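### 4.3 Basin clearing as a test of household readiness

The question of whether machines can yet perform ordinary household chores is often answered by reference to a small number of well-rehearsed tasks. Folding a towel, loading a rack and wiping a table have each been studied at length, and results on them have improved. Clearing a basin has received less attention. It is a dull task, done many times a week in most homes, and it is usually treated as a step on the way to washing something else. The present section reports on the portion of the Brirnunville trials concerned with this chore, and considers what the results suggest about small, mixed clutter on hard curved surfaces.

The trials were carried out in September under the direction of Flynn Whitelaw, with the scoring protocol prepared by Darcy McAlister. Two control policies were compared. The first, Mulletti, was trained only on the demonstrations gathered for the study. The second, Hoani, was trained on the same demonstrations after earlier training on a wider body of kitchen and bathroom handling. Both policies were given the same wrist view and the same two-fingered hand with soft padded fingers. Neither received a depth reading, and neither was told in advance which items had been placed in the basin.

A total of 1,115 demonstrations were collected by human operators. Of these, 800 were used for training and the remainder were kept back for checking the grasp labels. Each policy was then run on 70 fresh arrangements. An arrangement was scored as cleared only if every item had been lifted over the rim and released in the tray provided, without help from the operator. A run was stopped if the hand pressed against the wall of the basin hard enough to trip the force limit, or if the same item had been dropped three times.

Items were drawn from a pool of 16 and included kitchen tools, balls of various sizes, leaves and scraps of plant matter, and lids. The pool was chosen to include things that differ in the way they fail. A ball rolls back to the lowest point when it is dropped, and can be tried again from much the same position. A leaf lies flat, offers almost no edge to the fingers and may stick to the surface if there is any moisture. A folding silicone tool changes shape when squeezed, so that a grip which was sound at the moment of closing may no longer be sound once the arm begins to rise.

Overall, Hoani cleared more arrangements than Mulletti, but the difference was smaller than had been expected. Most of the gain came from the larger items. Mulletti tended to approach these from directly above, whatever their posture, and often closed on the widest part. Hoani was more willing to turn the wrist and take hold of a narrow section or a lip. On balls the two policies performed almost equally well. On leaves both performed poorly, and in several runs the hand passed over a leaf repeatedly without any attempt to close.

The white surface of the basin was a source of difficulty in its own right. A glossy wall gives few cues to distance, and shading that a person would read at once as a slope was sometimes treated as level ground. The effect was strongest near the brightest part of the wall. McAlister's review of the stopped runs found that the force limit was tripped most often during the final stage of a downward approach, when the fingers were already close to the item and the policy appeared to expect further room. Reducing the approach speed lowered the number of such stops, at the cost of a longer run.

Openings in the surface caused a second and less serious problem. Both policies now and then moved towards a dark hole as though it were a small object to be picked up. This behaviour was more common in Mulletti, and it was most common late in a run, after the larger items had gone. It seldom damaged the result – the fingers closed on nothing and the policy moved on – but it used up time, and in a home it would be tiresome to watch.

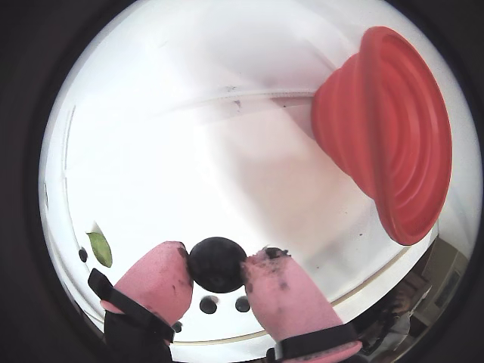 **Figure 6.** Wrist view during basin clearing. A dark ball is held between the padded fingers; a red collapsible funnel and a green leaf remain in the basin.

The order in which items were removed was left to the policy. Human operators nearly always took the easiest item first and left flat or awkward ones until the end, and both policies learned this habit from them. It is a sensible habit where the items do not touch. Where a tool lay across a smaller item, however, the operators would usually shift the tool aside before lifting anything, and neither policy reproduced this step with any regularity. Whitelaw has suggested that the shifting motion was too varied across operators to be learned from a set of this size, and a further collection with a more uniform instruction is planned at the Clalon site.

Some account should also be taken of the state of the finger pads. Soft pads pick up dirt from the items they handle, and in the present trials they were wiped between blocks of runs and left alone within a block. Grip on smooth items appeared to weaken towards the end of the longer blocks, although the design of the study does not allow this to be separated from other causes. A person clearing a basin rinses their fingers without thinking about it. A machine intended for daily use will need some equal provision, and this adds to the work that the household must either automate or do by hand.

On the evidence gathered, basin clearing cannot yet be regarded as a chore that may be handed over. Single items of a rounded shape can be removed with fair reliability. Mixed contents cannot, and a basin from which everything has been taken except one leaf still requires a person to attend to it. The following section considers whether a simple scoop attachment, changed by the arm itself, would deal with flat items at acceptable cost in time.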